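4. Recording and Checking a Pick-and-Place Set

Applies to Gbeho recorder with the Kostent hand-held gripper. Revised January 2025.

The case for hand-held recording is easy to state. You carry the gripper, do the task with your own arm, and the camera on the tool logs what a robot would see from the same spot. The policy trained on those clips is then supposed to run on a robot that was never in the building. Sometimes it does. Our own results with the desk set were mixed, and the steps below were written after we threw out a good part of the first batch. Treat any success rate you read for this method, including ours, as a figure for that object on that desk until you have tested it somewhere else.

The worked case is a computer mouse and a mouse pad on an ordinary, fairly crowded desk.

4.1 Before you record

1. Write the task down in one sentence and keep it where the operator can read it. "Put the mouse on the pad" is not good enough. Say which way the buttons should point and what counts as on the pad.

2. Leave the background alone. A bare desk gives cleaner clips and a policy that has only seen a bare desk. Books, plants and curtains can all stay.

3. Check that both fingers close evenly with nothing between them. If one leads the other, go back to Section 3. Don't try to fix it afterward in the width log.

4. Start Gbeho and wait for tracking to settle. The green status light means that the tracker has a position. It does not mean that the position is right. Touch the same point on the desk at the start and end of a short test clip and compare the two readings yourself.

CAUTION: Sunlight from a window can wash out part of the view. Auto exposure hides this well in the preview and badly in the saved file, so open a saved file.

4.2 Holding the object

5. Close the fingers on the sides of the mouse and lift. Hold it upright in the grip, clear of the desk, with the scroll wheel in view. Keep the pad in view too if you can do it without twisting your wrist.
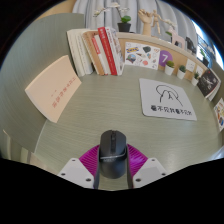
Does the object have to sit at the same angle in the fingers in every episode?
Small differences are useful, and you should let them happen. Large ones should be recorded as a separate set, so that you can tell later which grip the policy learned from.

6. Pause briefly before you move off. Operators hate this pause and skip it once they get bored. Without it, the end of the grasp and the start of the carry run together, and the trimming tool guesses where one stops.

7. Move at the speed your robot can manage. People are fast. We had episodes that looked perfect on screen and asked for wrist motion that the Arkora arm could not follow. Gbeho has a speed filter, but it only removes bad episodes. It can't make them usable.

Note: The filter is off by default. We don't agree with that choice, but there it is.

8. Look at a still from the carry at full size. The object should be plain to see between the fingers, with enough of the desk around it for you to tell where the tool is. If you can't work that out from the still, don't expect the policy to.

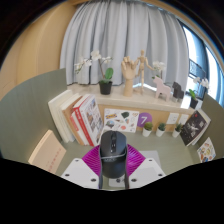

4.3 Releasing and backing off

9. Bring the mouse down onto the pad with its buttons toward the back of the desk. Open both fingers fully before you pull away. A half-open release drags the mouse, and the policy will copy the drag.

10. Keep the camera on the mouse after the fingers are open. Most of our early clips ended too soon, and with no view of the mouse at rest there was nothing to score.
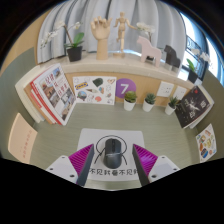

Photo: Rodel Buenaventura / Cisto

11. Score the release by eye. The mouse should be lying on the pad, between the fingers and touching neither. Mark anything else as a miss, even when the mouse ended up somewhere reasonable. Gbeho's automatic score goes by finger width alone and will happily pass an open gripper with the mouse on the floor.

4.4 Checking the set

12. Have two people score the same clips without seeing each other's marks. Of 843 episodes recorded for the desk set, 354 were kept. If you keep nearly everything you record, look at your scoring before you congratulate the operators.

13. Hold back up to 20 episodes and replay them on the arm with no policy running. Any that fail here failed because of tracking, speed or reach. More training won't cure them.

14. Train on the rest, then test on a desk that does not appear in any clip. Report that result first. The result on the original desk can go after it, with a label.

CAUTION: Clear the reach of the arm before each test run and keep a hand on the stop button. A policy that behaves well with the mouse in one spot may do something quite different when the mouse is a hand's width away.

15. Save the rejected episodes along with the reason for each. Buenaventura went back through ours in November and found a run of clips marked "bad grip" that were really tracking drift. The grip advice in an earlier version of this section was based on those clips and has been removed.

4.5 Known problems

Width log stops partway through an episode: reseat the cable at the gripper end and record again. Do not fill the gap by interpolation.

Position jumps when the tool passes close to a plain wall or curtain: turn the camera back toward the cluttered part of the desk and repeat the touch test in step 4.

Policy hovers over the pad and never lets go: check for early endings (step 10) before changing any training settings. This fixed it for us on the mouse. On other objects we have not found a cause.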